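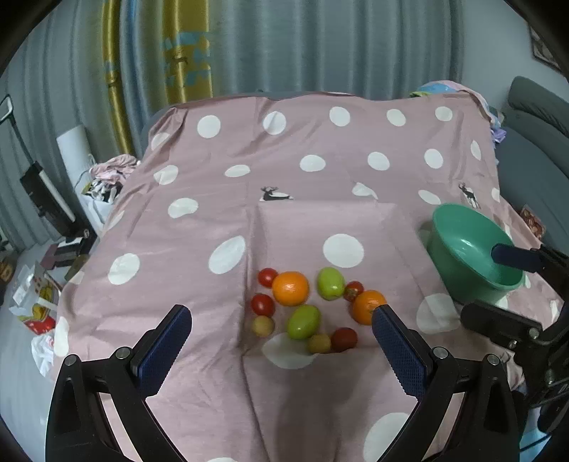 Tablecloth Fruit is a set of short sessions about sorting mixed produce at home, off a table and into a bowl. Most of the produce is ordinary shop stuff, bought the same week and eaten after. Two oranges, a few small red tomatoes, a couple of glossy yellow-green oval fruits and the little yellowish-tan ones, all bunched up in a dip in the pink dotted cloth with the green bowl off to the right, is a pretty typical start. Tomatoes are not all the same red, one can be bright and the next one deep brownish, both get the same label (see Labels).

Version: 1.1
Last edit: Dec 11, 2025
Kept by: Carys Jenkins
Short name in scripts: mfinanga

What's in it

852 sessions, each one a single go at clearing the cloth. 2881 item rows in items.csv. Item rows are only for pieces that got moved, so don't expect them to match whatever was on the table at the start.

Folders:

sessions/ one folder per session
items.csv one row per moved item
cloths.txt which cloth was on the table
notes/ my typed up notebook, messy
old/ stuff from before the October relabel, don't use

Columns in items.csv

session_id: matches folder name
item_no: order it was moved in, starts at 1
kind: see Labels
to: bowl, tray, or left
soft: y / n / blank. Blank means I didn't check, not n
remark: free text, mostly empty

Labels

orange: any orange, big or small. Mandarins too, sorry, I gave up splitting them
tomato_small: cherry and the slightly larger ones. All shades of red, stem on or off
tomato_big: slicing size
oval_green: the glossy yellow-green ovals. Was "lime" in 1.0 for some and "mango" for others depending on who typed it, so now it goes by shape and color
round_tan: small round yellowish-tan fruit. Same problem, same fix
other: lemon that snuck in, a radish, one walnut

If you need real species names you'll have to work them out, we didnt keep receipts.

Cloths

Three in rotation. Pink with white dots, plain gray, and a blue check from Zondar that has a stain near one corner (coffee, won't come out). The pink one creases a lot. I stopped ironing it. Pieces roll down into the low spots and end up touching, which makes those sessions slower than the gray ones. If you want the easy half, filter cloths.txt on gray.

Bowls

Green plastic, deep and smooth. A white enamel one from Bellex for part of October, then it chipped. The tray is a Dretov baking tray, only used when the session name ends in _t.

How a session goes

1. Cloth on, pushed around a bit so there's a hollow.
2. Produce tipped out near the middle. No arranging by hand after that.
3. Bowl wherever there's room. Left, right, doesn't matter, but it stays on the cloth.
4. Move things one at a time. Any order.
5. Stop when the cloth is clear or when 70 seconds are up.
6. Anything still out gets "left".

Soft tomatoes go in the bowl last if you spot them in time. People forgot this constantly so don't treat the order as meaningful for soft = y.

Known problems

- 11 sessions have the wrong cloth listed. Ids are in notes/wrong_cloth.txt. Haven't fixed them in the main file yet.
- "soft" is one person's thumb. Mine, mostly.
- Same oranges show up across a whole afternoon. Split by day if you're training and testing on this, not by session, or you will fool yourself.
- Small tan fruit are under-represented. They went off fast and I didn't always replace them.
- Session names with a space in them, there are a few. Quote your paths.
- item_no restarts halfway through in a couple of the long sessions when somebody took a break. Sort by row order if it looks odd.

Changes

1.1
relabeled oval_green and round_tan by look
dropped sessions where the bowl tipped over
added cloths.txt
fixed "ornage" in the kind column (there may be one more)

1.0
first upload, everything in one folder

Use

Fine for class work, papers, tinkering. Say where you got it. Please don't repost the old/ folder on its own, the labels in there are wrong and I keep getting emails about them.

To do

- fix the wrong cloth rows
- second person to redo soft on a sample
- more gray cloth with the tray
- maybe pears, if they'll sit still
- write down bowl position somewhere, right now it's only in my notebook and only for some days

Questions to Carys, put mfinanga in the subject line or it goes in the wrong pile. Slow to reply in exam weeks.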